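Ticket 466 – Label printer prints blank labels after driver update
Opened by: Elfriede Pichler
Assigned to: Tanner Ross
Status: Resolved

Elfriede, 8:40 am
The Kanix label printer at the packing desk feeds labels but nothing prints on them. It was fine yesterday. The Plendine shipping app says every job was sent. I turned the printer off and on and put in a new roll of 1,000. Same result.

Tanner, 9:05 am
Please hold the feed button until it prints a self-test and tell me what comes out.

Elfriede, 9:20 am
Self-test is readable, all of it. Jobs from the PC are still blank.
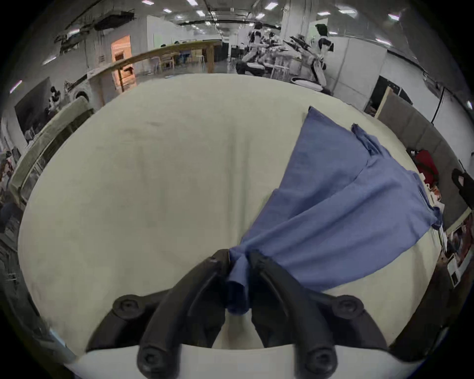 Tanner, 9:35 am
Then the print head and the labels are OK and I'll look at the PC. The driver updated itself overnight. The new version reset the media type to thermal transfer, and darkness went from 12 down to 2. I changed both back and sent a test page. Did it come out?

Elfriede, 9:50 am
Test page is good. Order 351 from Plendine is still blank.

Tanner, 10:25 am
Plendine keeps its own copy of the printer settings and was still sending the old ones. I removed the printer inside the app, added it again, and picked "Use driver defaults." Please reprint 351.

Elfriede, 10:30 am
Printed. Barcode scans. The address block sits a little low – it touches the bottom line of the border.

Tanner, 10:45 am
Top offset was lost when I added the printer again. Set it back to what Huiling Zheng has on the returns desk PC. Automatic driver updates are now off on both machines.

Elfriede, 11:15 am
Looks right now. You can close it.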